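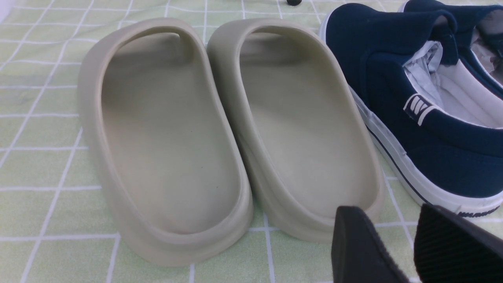 Foam slides and a blue canvas shoe. Which one would you wear to the pool?

Hi again, shoe fans! Last time I wrote about socks, and a reader called Tanko Obi wrote in to ask why slides are so squishy and sneakers aren't. Great question, Tanko! I had to go and poke a lot of shoes to answer it.

Let's start with the squishy ones. Foam is full of tiny bubbles, way too small to count. When you step down, the bubbles get squashed. When you lift your foot, they puff back up again. (Try pressing a kitchen sponge with your thumb and you'll see the same thing, only slower.)

Lots of slides are molded. That means the foam is shaped inside a mold, a bit like a cake in a cake pan. You get the part you stand on, the rim that goes around it and the big wide strap over your toes, and there isn't a lace or a buckle anywhere. You just shove your foot in and go!

Canvas shoes are a whole different story. Canvas is cloth, and cloth is made of threads that go over and under each other, over and under, thousands of times. Put your nose right up close to a canvas shoe and you can see the little bumps where the threads cross. It bends easily, but it doesn't bounce back the way foam does.

And the crumpled white paper inside the blue shoe? That's tissue paper. Paper stuffing helps a soft shoe hold its shape when there's no foot in it. Take it out before you put the shoe on, or your toes will be very confused. I once walked all the way to the bus stop in Alholm with a wad of it under my big toe. I'm size 6 and I thought my feet had grown!

Next Tuesday: zippers.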